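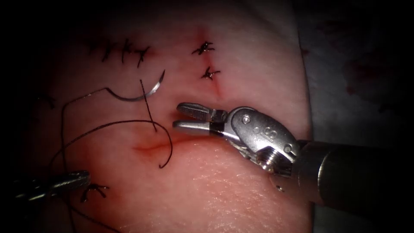 Stitching Practice, the February Album

Hi again, and welcome to another page of the album! If you're new, this is where I keep pictures and notes from the practice sessions at Plurnberg, where a bunch of us get together to put stitches in soft pink pads and then argue about them over bad coffee. I started the album so I could see whether my own sutures were getting any better. Then Faith Nyanda asked for the link, then her whole study group did, and now I get told off when I'm slow with a new page.

This one is short on pictures and long on chatter. Several of you wrote in with questions after the last page, so I've put my answers in the captions and let them run on a bit. Skip to whatever you need.

The pad

Pale pink, smooth, with those fine little creases across the surface and a bit of shine where the light lands on it. I have a real soft spot for a pad at this stage – a row of stitches at the upper left, two more on the vertical cut, a single one down at the lower left, and a horizontal cut waiting for attention. It's like the first page of a new notebook.

My own stash comes from Namboodiri, the supply store on the corner, and I buy them two or three at a time. They have a firmer one and a softer one. The firmer one forgives you a lot. You can haul on the thread and the hole stays a hole. The softer one tears the minute you get greedy, and I'd tell anybody past their first month to switch to it, even though the first evening will make you want to go home and take up baking.

Pads pick up lint like you wouldn't believe. I store mine in a Plaston box with a lid (the flat kind, made for sandwiches) and give them a light dusting of cornstarch when they start to feel tacky. Muthu Iyengar washes his in dish soap and lays them out on a towel overnight. Both seem to work. What doesn't work is leaving one on a sunny windowsill over a long weekend, and I have a curled-up pink potato chip at home to prove it.

The cut

Somebody asked how long to make a practice cut. I go for the length of my thumb. Longer than that and you get bored before you reach the other end, and the last few stitches are always a mess. I make mine in one pull and try not to saw back and forth, which leaves a ragged edge that will never sit flat no matter how pretty your stitches are.

Depth is the thing I got wrong for ages. I used to go straight through to the bottom of the pad, and then the two sides would slide around with nothing holding them together. Now I stop partway and check by bending the pad over my finger. If it opens like a little mouth, that's good. If it opens like a book, I've overdone it.

Leave some room between one cut and the next, too. I used to pack them in like parking spaces to save money, and by the third one the strip in between had gone all wobbly.

The first stitch

Oh, the first stitch! It sets up everything after it and I still fuss over mine. Rajeshwari Bangera taught me to look at where the needle goes in and where it comes out before I worry about the knot at all. Same distance from the edge on both sides, same depth on both sides. She used to put two tiny pen dots on the pad for me to aim at, and I missed them cheerfully for weeks.

A few things that helped me, in no special order:

Go in with the needle straight up and down to the surface. If you come in at a slant you get a shallow little bite and it pulls out.

Follow the curve of the needle. Pushing a curved needle in a straight line bends it, and then you're sulking and digging in the drawer for another one.

Stop tightening when the edges touch. I know it feels good to give it one more tug. Don't! The edges roll under and you get a pucker.

Put the knot off to one side of the cut. All of them on the same side, please. Ro-un Cheon can spot a row with one knot on the wrong side from the doorway and will mention it.

Spacing

I don't measure, I eyeball it. The rule I was given is that the gap between stitches should match the width of the stitch, and that has been good enough for me. Nivaldo Leite does measure. He has a clear plastic ruler that lives in his shirt pocket, and his rows look like they came out of a sewing machine, so I've stopped teasing him.

If you're starting out, try putting one in at the middle of the cut first, then one halfway to each end, and so on. It splits the job into small pieces and you don't arrive at the far end with one side longer than the other (the dreaded dog ear). I still do it this way when I'm tired.

Light and shadow

Good light in the middle of the pad makes a bigger difference than any fancy thread. I like it coming from one side, a little low, so the holes and creases stand out. Flat light from straight overhead makes a pink pad look like a plate of ham and you can't tell where anything is. The trade-off is that the far edges go dark, and that's fine by me. I'm only working in the bright part anyway, and I shift the pad when I move along.

Watch where the shadow of the instrument falls. If it's lying right across the spot you want to go into, turn the pad a quarter turn. It took me embarrassingly long to work that one out, and I only did it when Faith reached over one evening and turned it for me without saying a word.

Thread

I get a lot of questions about thread and I'm not very picky. For practice I like something dark on a pale pad, purely so I can see what I've done. Cut it shorter than you think. A long tail feels thrifty, but it catches on everything and ties itself into knots you never asked for. The spool I'm on now was sold as 1000 yards and I fully expect it to outlive me.

Oh, and save your scraps! Short ends are perfect for knot practice. I tie them around the handle of my desk drawer while I'm on the phone, and it now looks like a small furry animal has moved in.

Taking them out again

I used to skip this part. You finish a row, you're happy, you toss the pad in the box. But snipping the stitches out again tells you a lot. Lift the knot, cut one side close to the surface, pull across the cut. If the thread slides out easily, your bite was clean. If it drags half the pad with it, you pulled too tight or went too deep.

I also like to look at the holes afterward. Two even rows of dots, that's the dream. Mine wander off to the right near the end, every time. Rajeshwari thinks I lean. She may have a point, and I've been trying it with my chair pushed in closer.

Keeping count (or not)

Ro-un keeps a tally in the back of a green notebook and was at 3379 stitches last time I peeked. I find that wonderful and slightly alarming. I gave up on mine somewhere over 600, when I lost the scrap of paper it was on, and I haven't missed it. If numbers keep you going, count away. I'd sooner keep one pad from each month with the date penned on the bottom, and lay them side by side when I need cheering up. The oldest one in the row is truly terrible. I love it.

Coming up

The next page will be from Gura, where Muthu has promised us a big table and decent coffee. We're going to try running stitches, and mattress stitches if there's time, and I'll take more pictures. We start at 7 in the evening and you're welcome to bring your own pads. Bring scissors as well, the sharp kind. Ours have been used on tape.

If you've got a question, leave it in the comments under this page and I'll get to it when I put up the next one. And Nivaldo, I still have your ruler.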